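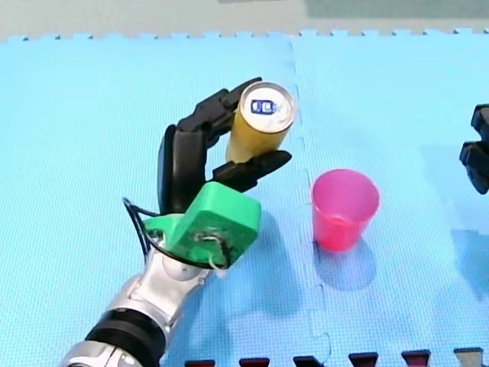
Favedby : 548 démonstrations au compteur, et une canette qui résiste

Janvier 2020

Je suis passée jeudi chez Favedby, à Brorkthorpe, et je vous préviens tout de suite : je pensais rester une petite heure, j'y ai passé l'après-midi ! La petite équipe est en pleine collecte d'exemples pour apprendre à un système à deux bras à manipuler des objets de tous les jours, et je trouve ça absolument hypnotisant à regarder.

Le principe, si vous ne suivez pas mes billets depuis le début : un opérateur guide les bras à distance, on enregistre tout (les images, la position des articulations, ce que fait chaque doigt), et on recommence. Puis on recommence encore. Le modèle apprendra ensuite à partir de ces enregistrements. Le compteur en est à 548 démonstrations gardées, et 69 autres ont été mises de côté parce qu'il y avait une hésitation au milieu ou un objet lâché trop tôt.

Au programme ce jour-là, les récipients à boire. La canette jaune, toute fine, se prend debout, entre le pouce et les doigts, et j'ai appris que c'était une vraie peste. Elle brille, donc les caméras n'aiment pas trop, et elle est étroite, donc le pouce doit arriver au bon endroit du premier coup. Le gobelet en plastique rose, lui, pose un autre problème : il est translucide, et le système de vision a tendance à se tromper sur l'endroit où se trouve le bord. Majdi Qaisi, qui pilotait, m'a dit qu'il préférait de loin la canette – question de goût, j'imagine.

J'ai demandé à essayer, évidemment. On m'a laissé faire trois prises, sous surveillance, enregistrement coupé (ouf). La première, j'ai fermé la main à côté. La deuxième, j'ai renversé le gobelet. La troisième était presque jolie ! Majdi m'a assuré que tout le monde commence comme ça, il est très poli.

Ce qui m'a le plus intéressée, c'est la façon dont ils varient les essais. Entre deux prises, on déplace les objets de quelques centimètres sur les tapis en mousse bleu clair, on en tourne un, on change parfois l'ordre. Arvo Peltonen, qui s'occupe du tri, tient beaucoup à cette étape : une série trop régulière donne selon lui un modèle qui se perd dès que le gobelet a bougé d'une largeur de main. Il regarde chaque séquence en accéléré le soir même, avec une feuille à côté où il note les raisons de chaque rejet. J'ai voulu lire par-dessus son épaule, son écriture est illisible.

Côté matériel, la pièce imprimée vert vif qui relie la main noire au poignet vient de l'atelier Sayegh. Elle a été redessinée en août, la version précédente prenait du jeu après une journée de travail. Pour l'instant celle-ci tient bon, et la couleur me plaît beaucoup.

La suite ? Il reste 211 démonstrations à faire sur cette série, à raison d'une petite quarantaine par jour quand tout va bien (le record est à 47, un jour sans panne). Ensuite, le premier entraînement sera lancé à Trudutdale, où se trouvent les machines de calcul. Arvo aimerait ajouter des objets plus mous avant le printemps, Majdi voudrait d'abord finir les gobelets. Ils en discutaient encore quand j'ai remis mon manteau.

J'y retourne pour les premiers essais en autonomie, et je vous raconterai – avec un peu de chance, on me laissera reprendre les commandes.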